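Why did the tidying robot get it wrong?

By the grown-up who looks after the robots at Huswood
22/10/2024

Hello again! Last time I told you how a robot finds out where its own arms are. Lots of you wrote in, and the question I got most was a good one. Do robots ever mess up?

Oh yes. All the time. I'm going to tell you about one of ours, because I was there when it happened and I still go a bit pink when I think about it.

Our robot is called Brullard. It's a tidying robot, which means it has two arms, a camera so it can see, and a computer that has to decide where things go. Some things go in a box. Some things go in the bin. You do this at home (I hope you do, anyway) and you hardly have to think. You see a banana skin and your hand is already on its way to the bin.

A robot has no idea what a banana skin is until somebody shows it. So before Brullard could tidy anything, people had to do the tidying first, over and over, while a camera watched from up where their eyes are. Then Brullard's computer looked at all those goes and tried to spot the pattern. We had 259 of them by the end of July.

One of the jobs was dealing with the rubbish. It sounds easy. But look how much there is around a bin that isn't the bin!

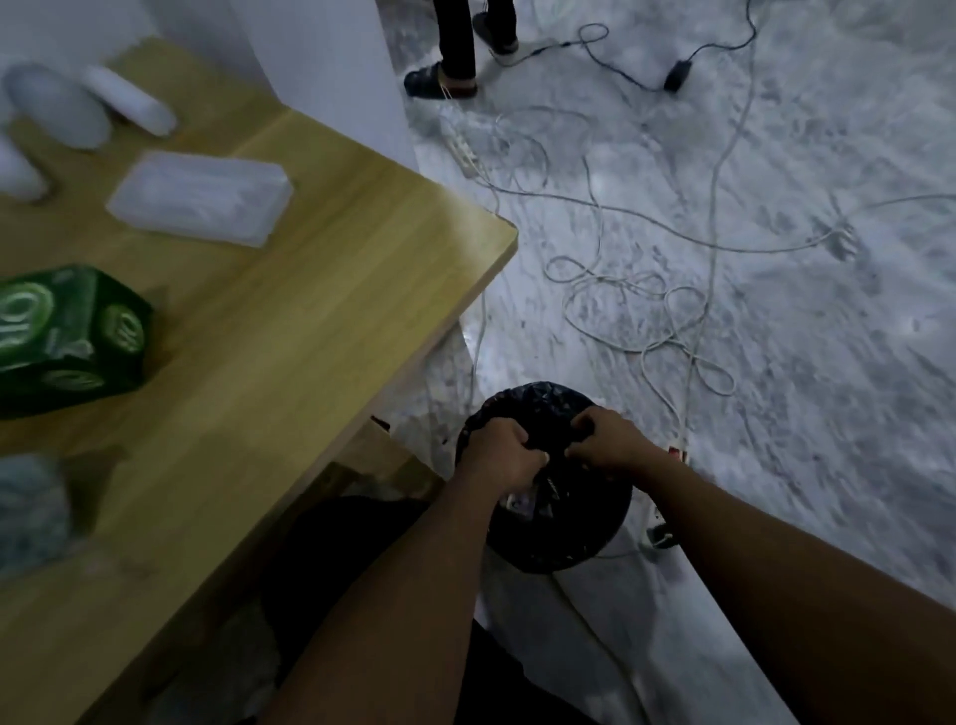

Hands at the bin. How many cables can you find on the floor?

When you look at that, your brain throws away nearly everything. You know the table is just a table. You know the cables are for plugging things in and you step over them. Brullard's camera sees every bit of it as coloured dots, and the computer has to work out which dots matter.

Now for the bit that went wrong.

We asked Brullard to clear a table. It picked up a scrap of crumpled paper and dropped it in the bin. Lovely. It picked up another one. Lovely again. Then it picked up a brand new roll of bandage, still perfectly good, swung round, and dropped that in the bin too.

I said "Oi!" which is no use at all with a robot.

Then it reached out for a second roll. I pressed the stop button. Every robot we have has a big red stop button, and the rule is that one person stands next to it the whole time and does nothing else. No chatting, no biscuits. That day it was me, and I was slow. I should have pressed it when the first roll went in, and I wrote that down in our fault book in my neatest writing.

So what was going on in there?

A fault is when a machine does something it isn't meant to. Sometimes a part is broken, like a snapped wire. We checked Brullard for that first. The motors were fine and the camera was fine. My friend on the computer side ran the check program, which is named Vương and takes ages, and that said everything was fine as well. Nothing was broken! Brullard had done exactly what it had learned. It had just learned the wrong thing.

We went back through what we'd shown it, and guess what. In nearly all the bin goes, the rubbish was small, pale and a bit blurry. So Brullard had made up its own rule, which was something like "small pale thing = rubbish". A white bandage is a small pale thing. Into the bin it went.

You might have done the same when you were tiny. Lots of toddlers learn that a furry thing with four legs is a dog, and then they meet a cat and shout "Dog!" They aren't being silly. They need to meet more cats.

Brullard needed to meet more cats, only with bandages.

So we got people to do lots of new goes with first-aid sorts of things on the table. There were bottles, tubes, tape and rolls, and a white storage box to go with them.
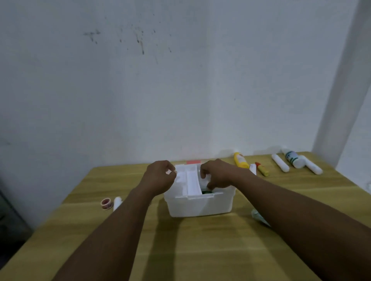
Busy with the storage box. Lots of the things on this table are white, and so is the box!

Have a proper look at that one and pretend you're a computer. The box is white. The wall is white. There are white rolls lying along the back. If your only rule was "pale things are rubbish" you'd be in dreadful trouble, and you might try to throw away the wall.

There's a second tricky thing, too. One hand is down inside the box, so it covers up part of what's in there. You can guess what's under your own hand because you can feel it. A camera can't feel anything. If something is hidden, the robot has to either guess or move and look again, and we want it to look again.

We made three changes in the end.

The first was more examples, which you know about already. We added 200 new goes.

The second was a "not sure" rule. If Brullard isn't sure what something is, it has to put its arms down and make a beep. It beeped more than 300 times on the first day. I had a headache by lunch. But a beep is much better than a bandage in the bin, and it beeps a lot less now.

The third was my favourite and it has no computer in it whatsoever. We put a clean bag in the bin before every test, so if something good goes in by mistake we can just take it out again.

Is Brullard perfect now? Nope. Last week it tried to tidy away my glove while I was wearing it. (I pressed the button very quickly that time.) It went in the fault book, on the page after the bandage.

Something to try at home

You need a friend, a grown-up who says it's OK, and ten safe things off a table. Socks, pencils, a bit of scrap paper, that kind of thing. No scissors and no medicines please.

Your friend is the robot. Think of a secret rule for which things go in the box, but don't say it out loud. Put four things away yourself while the robot watches. Now the robot has to do the rest.

Did they get your rule, or did they make up a different one? When we tried it with a class visiting Huswood, my rule was "things you can write with". My robot decided it was "long things" and put a spoon in!

Words to know

Fault: when a machine does something it isn't meant to do.
Example: one go at a job, for the robot to learn from.
Stop button: the big red one. Press it first and ask questions after.

Next time: how the Zirden robot goes up stairs, and why it can't come down them.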